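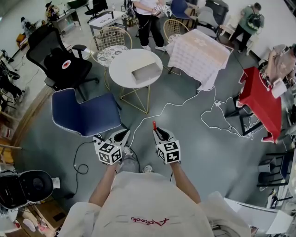 Handgreifer-Paar mit Markerwürfeln, Station Lastavwood

Flullo: Aufbau und Pflege der Handgreifer

Schön, dass ihr hier gelandet seid! In diesem Verzeichnis liegt alles, was wir im Projekt Flullo über das Einrichten unserer Greifer aufgeschrieben haben, und das ist mit der Zeit (wie das eben so geht) doch einiges geworden. Stand: 11. April 2018.

Vor dem Start
Die weißen Würfel mit dem Schwarz-Weiß-Muster sitzen an der Basis der Greifer. Bitte nehmt euch kurz Zeit, mit einem trockenen Tuch darüberzugehen, und schaut, ob sich einer gelockert hat – die Schrauben nur handfest anziehen, das Gehäuse ist empfindlicher, als man denkt! Kabel locker auslegen und beim Gehen immer ein Auge auf den Boden haben.

Kalibrieren
Backen ganz öffnen, ganz schließen, das Ganze 4 Mal in Ruhe wiederholen. Danach calib_miah starten und 40 Sekunden stillhalten. Weichen die beiden Seiten mehr als zwei Millimeter voneinander ab, fangt lieber noch einmal von vorne an.

Wartung
Nach 1000 Schließvorgängen kommen neue Backenbeläge drauf, sie liegen in der Schublade „Gundadel“. Klemmt der Auslöser, bitte nicht ölen, sondern bei Dinesh Mondal melden. Er freut sich auch über Korrekturen an diesem Text.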